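Ya-wen Yu has been hearing the pre-rinse argument for as long as she has been fixing appliances, and she is tired of both sides of it.

"The makers say scrape, don't rinse. The detergent people say the same," she says. "Fine. Who pays when the filter clogs? You do."

I had come to ask her about Cusby, the rebate program that pays households up to $900 to replace an older dishwasher with an efficient one. The brochure promises savings on water, power and what it calls kitchen labour. Yu has read it twice and remains unmoved.

"They compare the new machine to somebody washing under a running tap for 30 minutes. Who does that? My mum did a whole family's tea in one sink of water."

She isn't against dishwashers. She owns one, a Nenis, which she bought second-hand and has repaired herself. Her complaint is with the sums. A rebate that counts the water saved but leaves out the old machine going to the tip is, to her mind, half a sum.

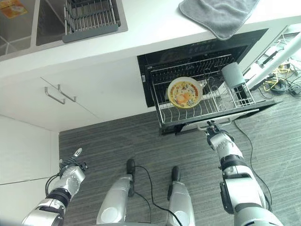

According to Drostix, which runs the program, the figures were based on typical household habits and the disposal question is under review. Asked what typical meant, the company sent the brochure again.

Yu laughs when I tell her. "I'd like to meet the typical household. I've been in a lot of kitchens."

What would she do with the money? Seals, pumps and spray arms, mostly. She reckons plenty of the machines she sees hauled away need a part that costs $42 or $44, and an hour's work – less if the owner has kept the manual. A repair voucher would be dull, she admits, and no minister wants to cut a ribbon on a door gasket.

As for rinsing, she gives everything a quick swish in cold water before it goes in. "Tell them I scrape," she says.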